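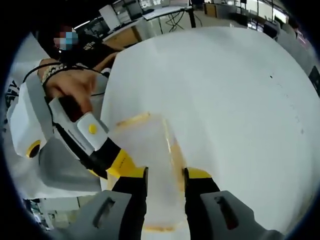

10/09/2023 -- Drarkley bench, bimanual handover

Went through the 257 demos from the Stakow batch before retraining. 37 tossed, mostly for tracking loss when both grippers get close and each one fills the other's view. Gunn's filter caught 10 of those. The remaining 27 were caught by my eyes, which now need replacing.

Clear containers are still the sore spot. The policy closes early on the translucent one, then lifts a good firm grip of air. Opaque tub, same height: fine. My guess is it keys on the rim and gives up on the walls, but I've had that guess since January and it has yet to earn its keep.

Retrained with the wider crop. 60 rollouts, success up to 37 if you count nudging it over and then picking it up, and I do not.

Next: rerun the Pretetti baseline on the same split, old crop. Fix the clock offset between left and right first -- again.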